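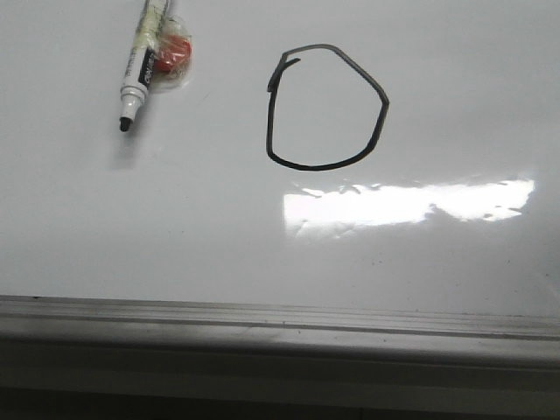 Marker and whiteboard at the Amadi office, Zultositz.

FOR IMMEDIATE RELEASE
August 30, 2020

The 298 is coming back! Amadi to run buses between Zultositz and Drirham again from September

I've been wanting to type that headline for a very long time, so forgive the exclamation mark. From September, Amadi will be running the 298 bus between Zultositz and Drirham, calling at Cernitz and all the little places on the hill road that haven't had a bus of their own since the old route was withdrawn.

If you've lived round here for a while you'll remember the old 298. It was the one with the tartan seats and the heater that only worked in June. I used to take it to Drirham on market day with my gran, who always sat on the left so she could see over the hedges at Cernitz and pass judgement on people's runner beans. When it stopped, the only way to get from one town to the other without a car was to go all the way down to the main road and change, and if the first bus was late you'd had it. Plenty of people simply stopped going.

So what are you getting? A single-decker with a low floor, space for a wheelchair or a couple of buggies, and a proper luggage rack for shopping. The whole trip takes around 60 minutes end to end, a bit longer on market days when the square in Drirham fills up and everybody wants to get off by the cheese van. Buses run through the day from Monday to Saturday. We aren't running on Sundays to begin with. I know that'll disappoint the walkers, and I'm sorry, but we'd sooner get the weekday service running well before we stretch it.

A single fare is £2, whichever stop you get on at and however far you go. Children under five travel free and so do dogs, provided they stay off the seats (the dogs, I mean). You can pay the driver by card or with cash, although we'd be grateful if you used a card for now. Weekly tickets will be on sale from the driver as well, and concessionary passes are valid all day, including on the first bus of the morning.
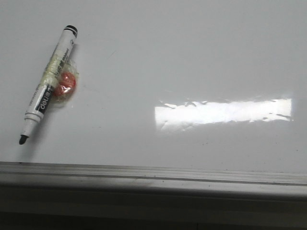

AMADI BUSES | Routes and Timetables Team

A word about the route itself, as we've had more letters about this than anything else. The old 298 went straight through Cernitz without leaving the top road, so anybody living down by the mill had a steep walk up to the stop and, worse, a steep walk down again with bags. The new one turns off at the chapel, goes down past the mill and the surgery, and comes back up by the school. It adds a few minutes and I think it's well worth them. There's a tight corner by the chapel that our drivers have been practising, and we'd ask people to please not park opposite the lychgate. You know who you are!

At the Drirham end we'll be stopping in the market square and then carrying on to the railway station. The stop is 400 metres from the platforms, on the flat, with a pavement all the way. We did ask about pulling up right outside, but the turning circle is too small for a bus and the taxis need it. Timetables have been set so that the morning buses give you a fair chance of catching the train and the evening ones wait for you coming home, within reason. If the train is running very late, the driver will have to go.

In Zultositz the bus starts from the old stand beside the library, where the shelter has had a coat of paint and a new bench. It then goes along Orchard Road and past the swimming baths before it heads up the hill. Between the edge of town and Cernitz you can hail it anywhere the driver can safely stop. Stick your arm out in good time, please, and wear something bright once the evenings draw in.

I should say something about travelling at the moment too. Face coverings are needed on board unless you're exempt. Some seats will be kept out of use, so the bus will hold fewer people than it normally would, and the windows will be open, so bring a cardigan. The handrails and bell pushes get cleaned at the end of each run. If a bus is full and has to leave anyone behind, the driver will radio in and we'll do what we can to send another vehicle out. I can't promise it'll be quick, but we won't forget you're there.

Printed timetables are being delivered to homes in Cernitz and along the hill road this week. You'll also find them in the library at Zultositz, in the surgery, and on the counter at the post office in Drirham. There's a large-print version, so do ask for it. My advice would be to stick it on the fridge and ignore the back page for now: the map was printed before we agreed the stop at the mill, and it's missing. The times on the front are right.

What we'd love now is for people to use it. We've committed to running the 298 through the winter and we'll look at it again in the spring, when the clocks change. By then we'll have a much better idea of which buses are busy and which ones could do with shifting a bit earlier or later. If the timings don't work for you, tell us, even if it's only a matter of a few minutes. The school run has already been moved after parents in Cernitz pointed out that we'd have got the children home before the last bell.

I'll be on the first bus out of Zultositz myself, left-hand side, looking at the runner beans. Come and say hello (from a sensible distance).

NOTES TO EDITORS

Amadi is an independent bus and coach operator based in Zultositz. We run local services, school transport and private hire.

Reporters and photographers are welcome to join the first journey, but space on board is limited, so please let the press desk know beforehand. Interviews can be done by telephone or outdoors at the depot.

Timetable questions from passengers should go to the enquiry office at the depot, which is open on weekdays.

ENDS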